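# Keeping Investment Papers in Order at Home

*Household Tips, Paper and Desk series. Last reviewed Sunday, October 23, 2022.*

Households that hold shares, funds or bonds receive a steady flow of paper and electronic documents. Most of it can be handled in a short session once a month, provided that it has a fixed place to go. The guidance on this page was prepared by the Bestora Household Desk for readers who manage their own accounts. It concerns filing and record keeping only and does not recommend any security, broker or strategy. Rules on how long tax papers must be kept differ from place to place and should be checked with the local tax office.

## What to keep

Trade confirmations are the most useful papers in the file. Each one shows the date, the price and the fee, and together they establish what was paid for a holding. Keep every confirmation for as long as the shares are held, and for seven years after they are sold.

Monthly statements may be discarded once the year-end statement has arrived and the two have been compared. Year-end statements should be kept with the tax return for the same year. Dividend notices can be treated in the same way. If dividends are reinvested, keep each notice, as every reinvestment is a small purchase with its own price.

Annual reports and proxy booklets need not be kept after the vote has passed. They are bulky, and current copies can normally be obtained from the company's website.

Letters about splits, mergers and name changes are often thrown out by mistake. File them in front of the confirmations for that holding. A reader who bought Wondstead shares before a split and sells them years later will need that letter to work out the cost of each share.

## Setting up the file

A single drawer or box is enough for most homes. Use one hanging folder for each account, and inside it place four plain folders:

- Confirmations
- Statements
- Tax forms
- Letters and notices

Label the tabs in pencil first. Names of accounts change when firms merge, and a penciled tab can be corrected without replacing the folder. Papers go in with the newest at the front.

Avoid rubber bands, which dry out and stick to the page. Metal paper clips leave rust marks in a damp room. A folded sheet of plain paper around each year's confirmations holds them together well enough.

Thermal receipts, such as those issued at a bank counter, fade within a few years. Photocopy them on the day they are received and staple the copy to the original.

A box that holds around 200 sheets will serve a couple with two accounts for a long time. Do not store it in a basement, under a sink or against an outside wall.

## The holdings sheet

Keep one sheet at the front of the drawer that lists every holding. The following layout has worked well for our readers:

| Holding | Account | First bought | Shares | Papers complete? |
|---|---|---|---|---|
| Tutemau | Joint | December | 200 | Yes |
| Bhatt | Joint | December | 7 | No, notice missing |

Prices are left off on purpose. They change daily, and a sheet that has to be corrected daily will soon be abandoned. Those who wish to follow the market may do so in a separate notebook or on a screen.

Update the sheet only when shares are bought, sold or split, and write the date of the change in the margin. When the sheet becomes hard to read, copy it out fresh and keep the old one behind it.

## Electronic statements

Many firms now charge for paper. If you have moved to electronic delivery, download each statement when the notice arrives. Access to older statements may end when an account is closed.

Name the files with the year first, then the month, then the account, so that they sort into order without further effort. Keep one copy on the computer and a second on a drive stored in the drawer with the papers. Passwords should not be written on the holdings sheet.
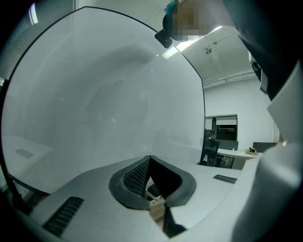 Check the second copy twice a year by opening several files at random. A drive that has been left untouched for a long period may fail without warning, and it is better to learn of this while the first copy is still in good order.

## Disposing of old papers

Shred anything that carries an account number, a tax number or a signature. Envelopes with a clear window may be recycled in the usual way once the window has been torn out, if your local collection requires it. Remove staples before shredding unless the machine's manual states that they are accepted.

Do not shred original share certificates, even for a company that has ceased trading, until the transfer agent has confirmed in writing that they have no value.

## If a paper is missing

Write to the firm and ask for a duplicate, giving the account number and the month. Keep a copy of the request in the Letters and notices folder. Some firms charge for duplicates, so ask about the fee before placing the order.

Questions about this page may be addressed to Dede Amoah, Household Desk, Bestora. Please do not enclose original documents.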